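What Went Wrong With the Flower Arm? Your Questions
By the Sarulness editors
22 Apr 2024
72 shares | 158 comments

Readers keep asking about the gripper fault in Zakaria, the flower-sorting project from Briltitz. We have read the fault report. We are less impressed by it than the company seems to be.

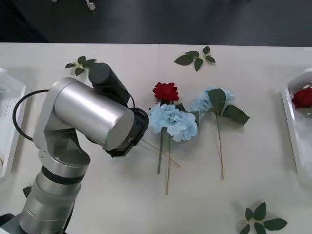 What was the fault?
The gripper closed on more than it was sent for. It would go for a single stem, take a second one lying across it, and drag both over the table. The software logged each of these as a clean pick.

How often did it happen?
Briltitz says 295 times in 2000 picks. That number comes from a person going back over video. The arm's own log shows none, so we would be careful with any success rate the company published before August.

Was anyone hurt?
No injury is reported. The report does say an operator reached in to free a stem while the arm was paused, and the arm started moving again when the pause timed out. Briltitz files this under "workflow." We would file it under safety.

Why would a pause time out at all?
Good question. The answer we got was that it saved time during long runs. A pause that ends on its own shouldn't be trusted by anyone with a hand on the table.

Don't artificial flowers make the test easier?
In some ways, yes. They don't bruise, so a bad grip leaves no mark to complain about. Whatever the arm scores on them, don't assume it carries over to a real rose.

Has it been fixed?
The timeout is gone and a restart now needs a button press. For the double picks, Briltitz added a grip width check supplied by Skandlow. Thin stems can pass that check two at a time, and the report gives no results for them.

Should I buy one?
Ask to see it work on crossed stems first, with the full video. If all they send is the log, wait.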